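Litero Border Intake Station
Mobile registration and document-check unit for migration and border agencies
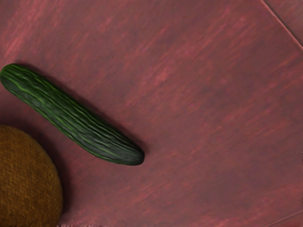

Cucumber on a red tabletop.

Product code: Litero 4
Manufacturer: Onishi
Supplied and serviced by: Amarby
Page last revised: 6 January 2025

Overview

The Litero is a transportable workstation for registering people at land crossings, reception centers and temporary processing sites. It combines a document reader, a fingerprint scanner, a face camera and a label printer in one wheeled case. One operator can set it up. No tools are needed.

Records are created locally and passed to the agency's case system when a connection is available. If the link drops, the station keeps working and queues completed records in order of creation. Queued records are encrypted and cannot be edited at the station after the operator signs them off.

Document reader

Full-page reader for passports, identity cards, residence permits and visas. Captures in visible, infrared and ultraviolet light. Reads the machine-readable zone and contactless chip where fitted. Damaged documents can be entered by hand; the record is then flagged for second-line review.

Fingerprint scanner

Four-finger flat capture, with single-finger mode for injured hands. Missing or bandaged fingers are marked on screen before capture. The glass should be cleaned between sessions with the supplied cloth. Do not use solvent.

Software

The station ships with Alo, the intake application used across the Litero range. Screen order is set by the agency and locked with an administrator key. Family groups can be linked at the first screen so that members stay together through transfer. Minors traveling alone are placed in a separate queue, and their records cannot be closed without a named receiving officer.

Alo prints a wristband or a card label with a case number and barcode. Names are not printed by default.

Specifications

Weight, packed: 88 lb
Battery operation: 4 hours
Power input: 100 to 240 V AC, 50/60 Hz
Document reader resolution: 400 ppi
Local record storage: over 5,000 records
Labels per roll: 300
Network: Ethernet, Wi-Fi, cellular (SIM not included)
Case: lockable, two keys supplied

Included

Station in transit case, power cord, spare battery, two label rolls, cleaning cloth, operator guide. Wristband stock is ordered separately.

Service

Fingerprint and camera calibration is due once a year. Agencies on the Amarby service plan receive a loan unit while theirs is in the workshop. The workshop closes for two weeks in July, and calibration requests for that period should be submitted in advance.

Units with the earlier single-battery tray can be upgraded. Quote the serial number on the underside of the case when ordering.

Ordering

Sales are limited to government agencies and their appointed contractors. Proof of appointment is required with the first order. Prices are given on written request and include operator training at one site.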